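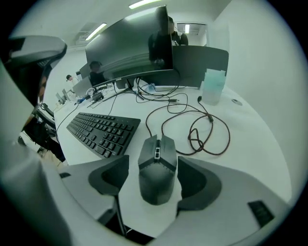

Battery capacity is the one figure on a phone's spec sheet that most buyers compare, and it is the figure that says least about how the phone will serve them in its third year. A cell is a wear part. Manufacturers know its cycle life before the first unit ships, and they design around it, yet the phone is still sold as if the cell and the electronics aged at the same rate. Compare the humble desk peripheral. A black mouse with two buttons and a scroll wheel, sitting on a white desktop, makes no claim to be anything other than a part of a larger system, and it can be swapped without touching the rest. A phone cell has the same claim to independence and is denied it by glue.

My argument is narrow. I do not want a return to snap-off back covers, and I accept that sealed housings have made water resistance cheap. What I want is a published service procedure for the cell, a part number that can be ordered by anyone, and a state-of-health reading that the owner can see without a diagnostic cable.

The Stutevetti handset I carried until January shows what is wrong. It left the factory with a 2876 mAh cell. After 19 months the phone shut down at 11 percent charge whenever the camera was opened in cold air. That is ordinary behavior for an aged cell: internal resistance rises, the voltage sags under load, and the protection circuit does its job. The software, however, continued to report battery condition as "normal," a word the manual does not define.

Niamh Quinlan, who runs the repair counter at Hegarty, measured the cell and found it well below its rated capacity. The replacement took her less time than removing the adhesive did. The part came from a third party, as Stutevetti supplies cells only to its own service centers, and the phone now shows a warning at every restart that the battery cannot be verified. It charges normally. The warning cannot be dismissed.

Ultan Keane of the accessory maker Plamwood has put the opposing case to me more than once. Uncontrolled parts are a fire risk, he says, and a maker whose name is on the case will be blamed for a bad cell it never saw. He is right about the risk. It is an argument for selling genuine cells openly, with a torque value and an adhesive specification — the supply of poor copies exists to fill a gap the makers created.

Prulldale already does most of this on its budget line. The cell sits behind a pull tab, the back is held by screws of a common size, and the settings menu gives full-charge capacity in milliamp-hours beside the cycle count. The case is slightly thicker as a result, and I have not found that to matter in a pocket.

Regulators could require the same with a short rule. State the rated capacity, the measured capacity, and the number of cycles, all on one screen. Set 200 cycles as the first point at which the maker must publish expected loss under stated test conditions. Keep the part on sale for as long as security updates are issued, and drop the restart warning for any cell that passes the charger's own safety checks.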